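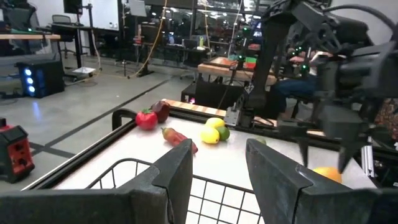
Most first-time buyers of a two-arm bench setup budget for the arms and stop there. I think that's backwards. When Zohreh Rezaei planned ours at Nesness, the arms were the easy line. The trouble came from fingertips, cables and a computer fast enough to keep up – $1661 we hadn't put down anywhere.

Spend less on the arms and hold the rest until December. By then you'll know what wears out. We went through 7 sets of finger pads sorting artificial fruit, and no quote mentioned them. Bijan Rashti would sooner buy everything at once and get the discount. I've seen his storage room, and I still favour waiting.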